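Search this wiki Go Advanced

Demonstration gathering (hand-held gripper)

Demonstration gathering is the part of robot learning where a person does a job many times over so that a learning system has something to copy. I've kept this entry to the hand-held kind, where you carry the gripper yourself and no arm is involved at all, because it's the kind I do most weeks and the old version of this page was two lines long!

How it works

You hold a tool with two fingers on the end and a camera riding along above them. You reach for a thing, close the fingers, move it, let go, and back off. That's one episode. The camera keeps the view and the tool keeps a record of where it went and how wide the fingers were, and later on a model is trained to guess the next movement from the last few views. A set for a single task can run to more than 3,000 episodes (bring a chair, and something to drink).

Wanting Bai, who taught me, likes to split an episode into approach, grasp, carry and release. I find the approach matters a lot more than beginners think – if you always come in dead center, the model never learns what to do when it's a bit off to one side. So drift a little. Come in closer on the right one time, closer on the left the next, and turn the object between takes.

Choosing objects

Most people start with blocks and cups, then move on to the awkward stuff. Clear and frosted plastic is a favorite of mine because the walls pick up whatever light is going, and the edges can be hard to find against a white table. Bins with a divider are good too, as there are several upright edges a finger could go for and only some of them are what you want.
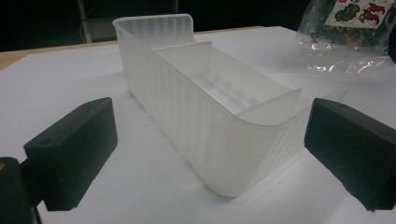

Setting up the table

A plain white surface makes sorting the episodes easier later, but don't make every table plain. Jurkell, the labeling program our group uses, lets you tag an episode as "clear" or "cluttered", and we try to keep a mix of both. Leave a bag or a packet near the back now and then – the model has to learn that not everything in view is there to be picked up.

Bad episodes

Drops, double grabs and long pauses all happen. Arnar Ladefoged keeps the drops in a separate folder and I've come round to his way of doing it, though I still throw out any take where I stopped to think halfway. My first batch had 98 episodes and I kept 33 of them, so please don't be put off by a rough start.

See also

Gripper width
Episode (robot learning)
Clallitz table layout
Teleoperation

Recently edited

Camera mounts, wrist and hand
Jurkell tags
Transparent objects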